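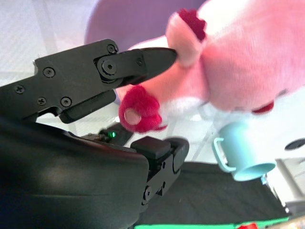 *Close in at the practice bench: gripper, pink plush, blue cup.*

Wondell open morning, January 22, 2022

I have wanted to get inside Wondell ever since they took over the old carpet warehouse in Grarnier. They handle returns for small online gift shops, so if you've ever sent back a mug or a soft toy because your aunt bought the same one, it may well have passed through their hands. They put on an open morning for local people, I got one of the last places, and I had a wonderful time!

You sign in, you get a badge and a pair of orange ear plugs (not needed in the end, the place is quieter than my kitchen), and then you're walked through to the returns floor. Yaa Agbeko took our group. She started on the packing side and now looks after the whole floor, and she knows every corner of it, including which trolley pulls to the left.

The first stop was the opening tables. Parcels come in on cages, and a person cuts each one open, reads the slip and has a proper look at what's inside. Is it the right thing? Has it been used? Has somebody posted back a different teapot altogether? (Yes, often.) I asked if this part would be automated too and Yaa said there were no plans for it, as so much of it is judging what a customer meant by "faulty". One slip pinned to the wall just says "too smug". It was for a cat doorstop.

What has changed is the next step along. Until October the checked items went to the sorting line, where you stood for a whole shift taking one thing out of a tub and putting it in another, shelf-ready side up. Everyone I spoke to had a story about the sorting line, and they were mostly about shoulders. The plan is for robot arms to take over a good share of it, and the part of the building I most wanted to see is where they're being got ready for the job.

The practice bench is along the back wall, with two arms and an assortment of gifts to work on. We could stand close enough to see the little green light by the gripper, and the small screws holding the fingers together. I'd expected something much bigger and shoutier. The fingers are angular black things, one of them pointed at the tip, and when that one pressed into the side of a fluffy pink toy with a red felt flower on it, a small boy in our group said "gentle!" very sternly, in exactly the voice his mum must use on him.

Dela Adjei runs the bench. He spent years on the sorting line and was asked to move across when the arms came in. His job now is to think up awkward things for them to pick up, try them out, write down what went wrong and pass it on. The notes go into a system called Clultau, which as far as I could tell is a shared diary with a search box, and the people who write the arm software, Aryee, read it every morning and send back changes. Dela says his notes were very polite to begin with and are less so now.

Hard things turn out to be easy, he told us, and the other way about. A mug is a friendly object. It has a handle and a rim and it stays the shape it was. Soft toys are the trouble, as they squash, they flop, and a grip that's fine on the tummy may be no good at all on an ear. He is plainly very fond of the soft toys for this reason. He gets to be the expert on something, and he talked about fluff with more passion than I've heard most people talk about football.

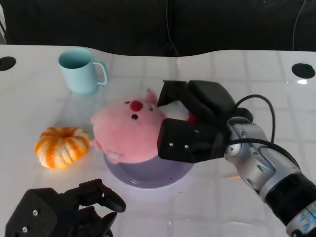 For the people on the floor, the big worry was always going to be jobs, and I was glad that Yaa brought it up before any of us had to. There are 17 people on the returns floor and she told us none of them has been let go. The sorting line shifts are shorter, and people swap between the opening tables, repairs and the bench through the week. Dela has been showing the others how to set up a run, and he let us see what he means by an awkward one: a pink plush on a purple plate, one gripper closed on a white fluffy bit at its end, the other arm's gripper open and empty down near a stripy orange and cream pumpkin. He pointed at the gap between toy and pumpkin, next to nothing, and asked us what we would write in the notes if the pumpkin got knocked. We all had a go. My answer was judged "a bit vague", fair enough!

It isn't all rosy, and I liked that they let people say so. A woman at the repairs table told me she misses the chat. On the sorting line you stood shoulder to shoulder and put the world to rights, and at the bench you're on your own with your notes. She'd also like the extra training to show up in the pay. Yaa was standing right there and said pay is being talked about, with nothing settled yet. Another chap said he had turned down a turn at the bench because he simply likes tubs — he finds it restful — and he has been left in peace with his tubs.

I also asked what happens when an arm gets stuck. Somebody walks over and sorts it out, so one person always has to be near by, and that means breaks have had to be planned properly. There's now a rota on the tea room door, and it caused more fuss than the arms did. It has been redone once already and by the look of the biro on it, a third version is coming.

The tea room was our last stop. Very good ginger cake, and a board where staff put up ideas for what to try on the bench next. "Bobble hat." "Anything with tassels." "Slinky (sorry Dela)." Visitors were allowed to add one, so I put "hot water bottle with knitted cover" and I do hope they try it.

Some practical bits if you fancy going to the next one:

- The number 21 bus stops right outside. The car park is for staff only.
- Allow two hours. Ours overran, mainly because of people like me asking questions.
- Flat shoes, no sandals. They do check.
- Children are welcome and there's a step for them to stand on at the bench.
- Places are booked by phone, and the sign-up sheet for the spring visit was already out on the front desk when I left. I've put myself down again, plus my sister.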